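Notes for the February talk, tracking and time alignment. Slides are with Hinata Tsuchiya, who will click through for me.

Slide 1. Say hello, thank Junpei Yagi for the invitation, and tell them I'll leave plenty of room for questions because last time at Drasholm I ran over and felt terrible about it.

Slide 2. Start with the plain version of the problem. We want a planner that can learn from people doing ordinary table work with handheld grippers, and for that we need to know where each gripper was, at every moment, in one shared set of coordinates. The cubes on top give us that, as long as the head camera can see at least one face well. When it can't, we fall back on motion data and hope the gap is short (pause here, people usually laugh, and then someone asks how short).

Slide 3. Let the picture sit for a moment before talking. It's a nice messy one and I'd like them to look at it on their own first. 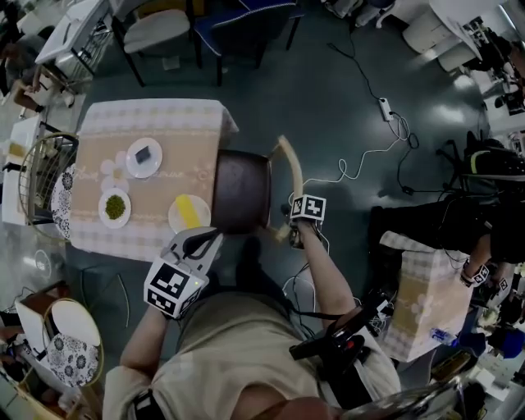 Two handheld grippers with marker cubes, the right one closed on a banana-shaped object beside the dining table.

Slide 3, continued. Point out that there are more cubes in view than the two we care about, over at the second table. Our first tracker happily took whichever cube was biggest and stuck with it. Now every cube has its own ID in the session file, and Zonel throws away any detection that isn't on the list. Hideaki Furukawa wrote that part and it's lovely, short code, so please say his name out loud. Mention the checkered tablecloth too! Dark and light corners are just what a marker detector goes looking for, and a patterned cloth makes a good stress test for the early filtering step.

Slide 4. Numbers, and go slowly. The test set is 681 clips. The old filter lost the right gripper at least once in 596 of them, the new one in 64. I should admit that I don't yet know what the 64 have in common. Lensa Negash thinks it's steep face angles when the wrist rolls, and I'm inclined to believe her, but we haven't split them out.

Slide 5. Time alignment. Jaw width and cube pose come in on separate clocks, and if they drift apart the planner learns to close on thin air. Show the before and after plots, skip the math unless Shigeru Hattori asks for it (he will, and the backup slide is number 9).

Slide 6. What's next: smoothing across short gaps, then replaying the paths on the arm at half speed. Leave this slide up during questions.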